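I grew up thinking everybody's mother made curtains. Mine did, on a black machine that lived at the end of the dinner table, and we ate around it like it was a rude uncle. So when I finally moved into my own place in Jasthorpe last August and found 34 windows' worth of nothing (okay, it felt like 34, it's a small apartment), I figured I'd just sew some. How hard could it be?

Reader, I cut the first panel too short. Then I cut the second one to match the first!

What saved me was a remnant shop over in Skestau, run by Kheri Athumani, who sells end-of-roll cloth by weight and will talk you out of a purchase if she thinks you're being silly. I went in wanting velvet. I came out with a bag of cotton for $24 and a lecture on washing everything before the scissors come anywhere near it. "Shrink it now or cry later," she told me, and then she made me say it back.

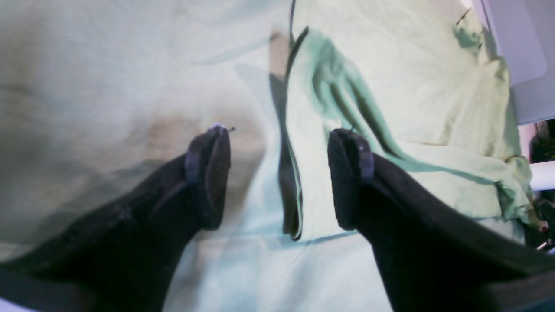
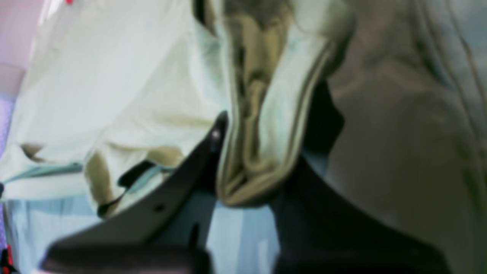
*Pale cloth, folds and all.*

I've been back more often than I'd like to admit. My thing now is color, the quiet kind, those washed-out greens and creams you can't quite name that look different at breakfast than they do at supper. I used to want everything bright red. Maybe it's age (I turned 38, thanks for asking) or maybe it's just that I spend my whole day looking at a screen and my eyes want a rest.

My hems still wander. The bedroom pair is a good inch off on the left side, and I've decided to hang a plant there. Mom came to visit, lifted one corner, looked at the stitching for a long time, and asked if I had any coffee. Next up is the kitchen, and I'm buying extra thread.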